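**Murkside loop, notes for anyone taking a folding bike on the Privov line** — Oct 8, 2023

1/ Rode the Murkside loop from Privov over two days with the folder. 100 km in total, 28 of them on gravel. Posting the details in order, as the route sheet leaves out most of what matters if you have small wheels.

2/ Train first. Folded bikes go free on the Privov line and need no booking. Full-size bikes need a ticket and there are two hooks per train. The hooks are in the rear coach going out and the front coach coming back. The signs on the platform don't mention this.

3/ A folded bike must go in a luggage bay or between seat backs. The guard asked for mine to be bagged. The rules say "covered where practical", so a bin liner over the chain side was accepted. Carry one. It weighs nothing and keeps the oil off other people's coats.

4/ Privov station has a lift at the east end only. It takes one loaded bike at a time. The west end has a wheel channel beside the steps, but it sits so close to the wall that a pannier catches on the handrail. Take the bags off or use the lift.

5/ Leaving Privov: ignore the first cycle sign, which leads to the retail park. Follow the river for 10 km on sealed path. Surface good, drainage less so. The two underpasses hold water along the left side.

6/ The gravel starts after the second weir. Tyres were 20 x 1.75 at 50 psi, which was too hard. Let them down to 40 at the picnic site and the front stopped skipping. Anyone on narrower tyres should stay on the road as far as Eria and rejoin the route there. It adds two hills and removes most of the gravel.

7/ Eria has the only shop before Murkside. It shuts for lunch. There is a tap on the side wall of the village hall, marked as drinking water, and a pump with a working gauge chained next to it. The gauge reads slightly high against mine.
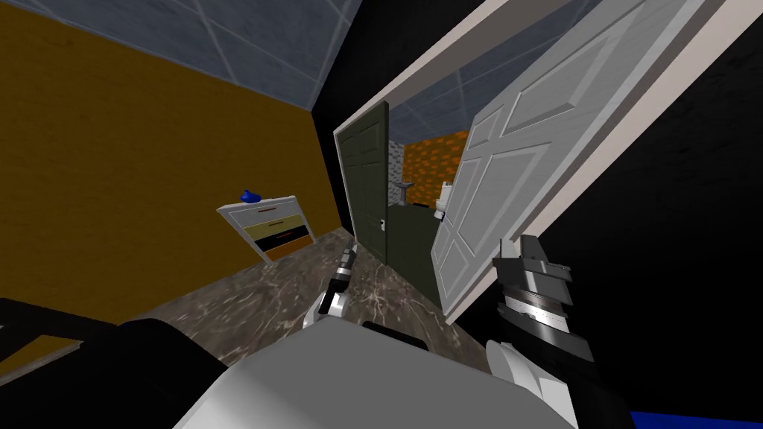 8/ Climb out of Eria: 200 m of ascent, most of it in the last third. Lowest gear on mine is 33 inches and I walked the two steepest bends. A smaller chainring is the obvious fix and has been on the list since last December.

9/ Stayed the night at the Filip, a small guesthouse on the Murkside road. Ground-floor room, bike allowed inside if folded. Breakfast starts at seven, which allows for the first train if you skip the second coffee. Payment by card or cash, no deposit.

10/ Day two is mostly downhill — but check your brake blocks before you start. Mine had picked up grit on the gravel and were marking the rims. Five minutes with an old toothbrush sorted it. Wet rims on that descent roughly double the stopping distance, so leave a gap.

11/ Correction to 6: the rejoin point is past the church in Eria, at the small car park. The turn before the church ends at a farm gate.

12/ Return train from Murkside runs every two hours. The platform is short and only the front two coaches open. Fold before it arrives, stand by the shelter and get on at the first door.

13/ Faults over the whole trip: one loose mudguard stay, one slow puncture (rear, thorn). The GPX file needs the Eria turn fixed before I post it. Will add it under this one.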